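The day the gripper wouldn't let go

Mon 7 September

So we had our first real fault on Likmont, and of course it happened on the most boring job on the whole list. Picking up trash! I'd done 105 pickups with the hand-held gripper without a hiccup, and on the next one I squeezed the trigger, grabbed a face mask, held it over the wastebasket, let go of the trigger and... nope. Fingers stayed shut.

I wiggled it. I said some words. Keisha Dvorak came over and told me to stop yanking on it, which was fair — those linkage pins are a pain to replace.

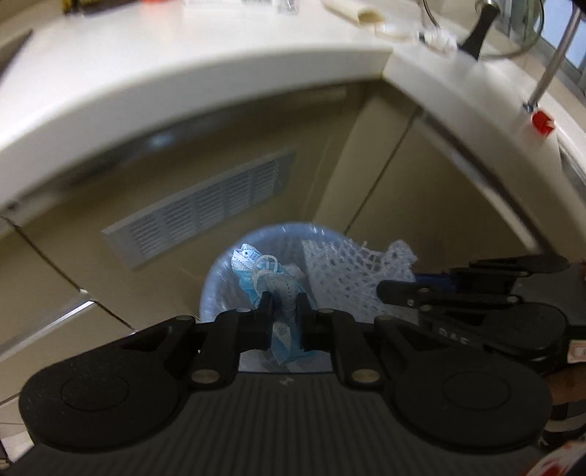 What went wrong

A return spring had slipped off its post inside the body, so nothing was pushing the fingers back open. Keisha found it in 6 minutes (I would have needed all afternoon). The log still marked the drop as a success, and that bugs me way more than the spring does. It only reads the trigger, so it had no clue the mask was still hanging there.

I'm going back through the last 100 entries tonight to see if any others look off. New spring is on order from Odby.

Share this post | 6 comments

Contact | Back to top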